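4.2 Failure cases in tray segmentation

We trained the Jiller segmentation head on 1,659 labeled views and tested it on 135 held-out ones. Most of the remaining error came from low-contrast edges near the fingers (Figure 3).

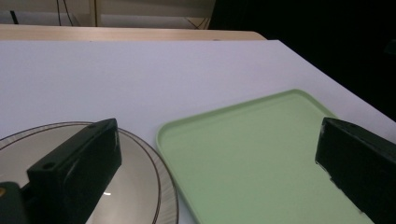
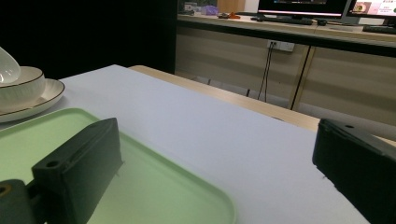 Figure 3. Two wrist views with the green tray on the white tabletop.

The planner takes a mask for each object and fits a support plane before it proposes a grasp. A mask that leaks into the table shifts the plane and the grasp with it. The raised rim of the tray is the only cue the plane fit can use to tell tray from table, and where the left finger shades the green surface, as in the second view, color alone is a weak guide. We therefore mask out both fingers using the known gripper geometry and weight rim pixels more heavily in the fit.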